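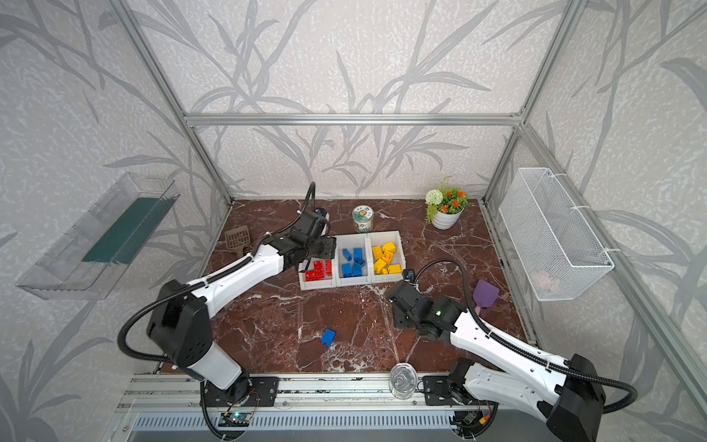
Sorting Small Parts by Color: Tray Layout and Work Surface
Project report, Oravec group
Parvaneh Sharifi, Eduard Mikuš
Supervisor: Iveta Bartoš
2018-01-13

1. Purpose

The project looked at how a small sorting station should be laid out when the parts differ only in color. Toy building bricks were used as the test parts. They are cheap, they do not wear much, and the colors are easy to tell apart under ordinary room light. The station uses a white tray with three compartments, holding red bricks on the left, blue in the middle and yellow on the right.

2. Materials

The stock of bricks was 415 pieces in mixed lots. Bricks with bite marks or faded sides were removed before the first session. The work surface is dark reddish-brown marble with white veins. A plain gray board was tried first and dropped after two sessions, as small parts slid on it when the tray was moved.

Other items stay on the surface during sorting. These include a labeled jar with a silver lid, an artificial plant in a white pot, a brown slotted scoop and a purple spatula-like tool with a pink handle. Urmas Eglītis asked for them to be kept in place so that the sorting area would have the limits of a normal household counter. A white wire mesh basket is fixed to the right wall with zip ties.

3. Procedure

Each lot was poured onto the marble in front of the tray and spread to one layer. Bricks were moved one at a time. A brick that missed its compartment was left where it fell until the rest of the lot was done, then placed last. A lot counted as finished when no brick remained on the marble. Lots were 100 bricks each, except the last one, which was short.

4. Results

Placement errors were rare and nearly all of them involved the middle compartment. It has a neighbor on both sides, so a brick that bounces off a divider can end up with the wrong color either way. Errors in the outer compartments came from overfilling. Once the pile reached the top of the divider, bricks rolled over into the middle.

Dark blue bricks took longer to find than the other colors. On the marble they have low contrast, and a blue brick lying away from the pile was the usual last piece of a lot. Yellow was never missed.

5. Changes for the next stage

Blue will move to an outer compartment and yellow to the middle. The tray will be emptied at half height – the divider problem should then go away. Drahomíra Michalík has offered a deeper tray from the Bilten store, to be tested in June.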